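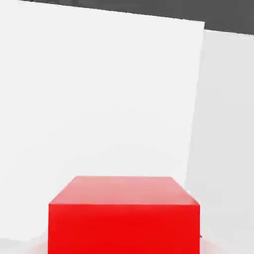 Several members in Barnstead told us that the reading packs come too late in the month, and they asked if we can send them earlier. We agree with this remark and have changed the mailing plan.

Progress report, home reading project, Clultport
April 7, 2021

Until now we have sent 973 packs out of the 2,000 planned. Printing has cost $2,970, paid from the first part of your grant. The Mayrhofer route is still slow – the driver can take only 100 packs per trip. We ask to move the end date to August.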